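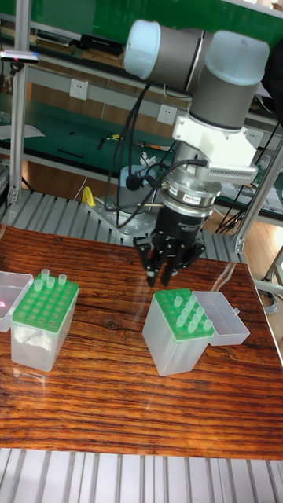
Pipette tip boxes are the part of a bench I have reorganized most often and written about least. A standard rack has 96 positions, and the trouble starts when most of them are empty. A partial box takes up the same footprint as a full one, so a shelf of ten partials can hold less than one rack's worth of tips. The left box on the table is a typical case: four pale green tips clustered near the back edge of the green rack, and open holes everywhere else. My rule used to be that a box stayed in service until the last tip was gone. I have dropped it.

The current procedure is as follows. When a box falls below one full row, it leaves the bench and goes to the consolidation shelf. Once there are enough partials of the same size, the tips are moved into a single rack, filled from the back row forward. Back to front matters to me for one reason. I work from the front with a multichannel, and a ragged front row costs me a reload.

Consolidated boxes are not sterile and are never labeled as sterile. They get a strip of blue tape and are used for dyes, buffers and water. Anything going near cells comes from a sealed box. Pei-shan Fu pointed out that the tape should go on the base and not the lid, as lids migrate between boxes. She was right, and I retaped the whole shelf.

Empty boxes are a separate problem. I keep a few for storage. The translucent walls let me check the contents without opening anything, and the lower compartment takes folded wipes, spare tube caps or short lengths of tubing. I tried Rind bins for the same job and went back, because they do not stack with anything else I own. The Cadine drawer inserts are better, but at 80 mm deep they waste the top of the drawer.

Lids stay with their boxes, upright or tilted back while the box is open. Laid flat, they collect whatever is on the table and take up a second footprint.

I reorder when two sealed boxes remain in a given size. The 100 µL size goes fastest here, and I have now moved it to the lowest shelf. The next thing to sort out is the 10 µL filter tips, which arrived in a different rack format and do not fit the old bases.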